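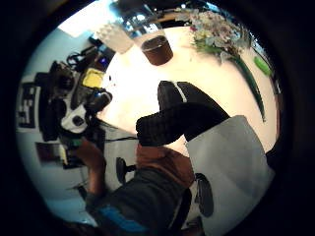 Berwyn Cadwaladr wrote in to say that flowers and drinks should never share a table, one good reach across for the sugar and the whole lot is in your lap. He has a point. Posting the gallery anyway.

TABLE TALK – the Skoltlow tea table, summer set

Quick intro as I have a bus to catch. Skoltlow is the back half of the old Plimer building in Plustthorpe, up 2 flights, and the tea table is the white one everybody ends up at. People bring flowers. People bring cups. Then they stay until the lights go off. I've been putting up table pictures since May and this is the newest page, August 14, 2018. Older pages are still up, same menu, scroll down.

Picture notes

On the white tabletop: clear plastic cup, something dark brown in the bottom half of it. Flowers off to the right, small ones, pale pink and white and lavender. My favorite colors for a white table, they don't shout.

Lots of light on this one. I like it bright. Hadiza Nwosu says I like everything too bright and she may be right, her own kitchen is all lamps with shades on.

The long green bit reaching out of the bouquet – leave those in when you arrange. I used to trim everything to one height and it looked like a hairbrush.

Flower notes, becuase people ask

Small blossoms do better here than big ones. Big heads flop over by the second afternoon and then you're picking petals out of the sugar. Pale ones show up fine against white so long as there's some green in with them.

Cut the ends at a slant. Cold water, changed every morning if anyone remembers. Keep them at the side of the table, never the middle, you want to see who you're talking to.

No lilies please. Pollen on the tabletop took me most of an evening and a whole lemon, and there's still a mark if you know where to look.

Hadiza does the buying. She goes to the Melnychuk stall before it gets busy and comes back with whatever is cheap and small. Once it was all parsley. Still looked nice.

Cup notes

Clear cups for cold drinks, mugs for hot. Mugs live on the shelf by the sink, 8 of them on a good day. If yours has gone home with you, bring it back, no questions.

Write your name on the plastic ones and use them again. Rinse, upside down on the rack, done. We went through 409 last year and that is silly for a room this size.

Iced tea: make it double strength, let it cool all the way, then ice. Pour it over ice while it's hot and you get brown water. Lemon on a saucer, not in the jug, it goes bitter overnight. Cold coffee works the same way but somebody always drinks it before it's cold.

Half full is plenty. Berwyn again – he says fill it half and go back for more, it gets you out of the chair.

Table notes

White shows everything. That's the trouble with it and also why it gets wiped. Warm cloth, drop of dish soap, dry it after or it streaks. Tea rings come off with baking soda on a damp sponge, go gentle. Marker needs rubbing alcohol, test a corner first.

It came out of the Plimer offices when they cleared the floor. Room number 1091 is still penciled on the underside, we've left it there. One leg is short. Folded card under it, please don't tidy the card away, it has been thrown out twice now and the second time cost us a jug.

Flowers go on last, after the wiping. Cups go on when people sit down. Seems obvious written out but you'd be suprised.

Next page

Will be the shelf and the mugs, if I get to it. Also somebody asked for the windowsill plants and I do mean to, they just need a drink and a dead-leaf pick before anyone sees them.

If you've got table pictures of your own from Skoltlow send them over, any size, tell me whose flowers they are so I can put the right name. Comments open at the bottom. Berwyn, you've had your turn.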